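How to Fold a Sheet of Colored Paper Cleanly in Half

A half fold is the start of nearly every card, booklet and paper model, and a crooked one shows up in every step that follows. The method below works for ordinary colored paper and for light card stock. It takes 2 minutes the first time and much less after that.

What you need

One sheet of paper with square corners. A flat, smooth surface bigger than the sheet. Something hard and smooth to press with, such as a bone folder or the back of a spoon.

Check the weight printed on the pack. Anything up to 105 gsm will fold by hand without scoring. Heavier card should be scored first with a ruler and an empty ballpoint pen, or the color layer will crack along the crease.

Step 1. Find the grain

Bend the sheet gently without creasing it, first one way and then the other. It will give more easily in one direction. Fold in that direction if the project lets you. Folds made across the grain look rough and tend to spring open.

Step 2. Make a loose bend

Bring one short edge over toward the other and let the paper curve. Don't press yet. 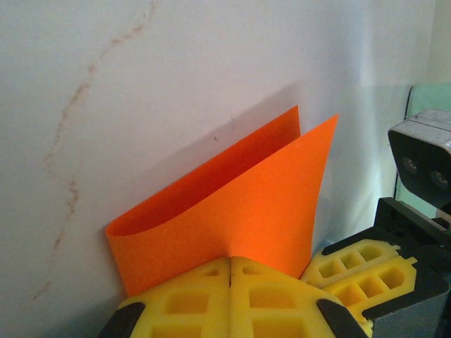

At this stage the two halves should still move freely. If you pinch too early, you get a short hard crease in the wrong place, and it won't come out. Slide the top half until both corners on one side line up, then check the other side. With bright colors like orange, a mismatch is easy to spot over a white backing sheet.

Step 3. Set the crease

Hold the matched edges down with one hand. With the other, press the middle of the fold and work outward to each end. Go over it again with the bone folder, using light pressure. Balel and Panganiban both sell a plain one, and either is fine.

Step 4. Open and refold

Open the sheet, turn it over and fold it back along the same line. This relaxes the fibers so a card will stand without leaning.

Clear the space first

Put away anything lying where the sheet has to turn. Tools are best kept at the front edge and bulky items at the back.
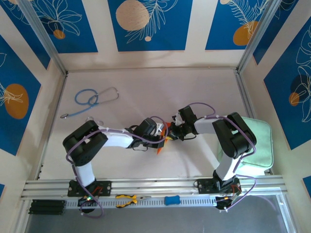

Pliers along the front, coiled blue stethoscope toward the back left.

Store folded sheets flat under a book overnight if you plan to print or glue them the next day.

Filed under: Paper Basics, Folding, Beginner
Contact | © Drornudow Paper Crafts | Back to top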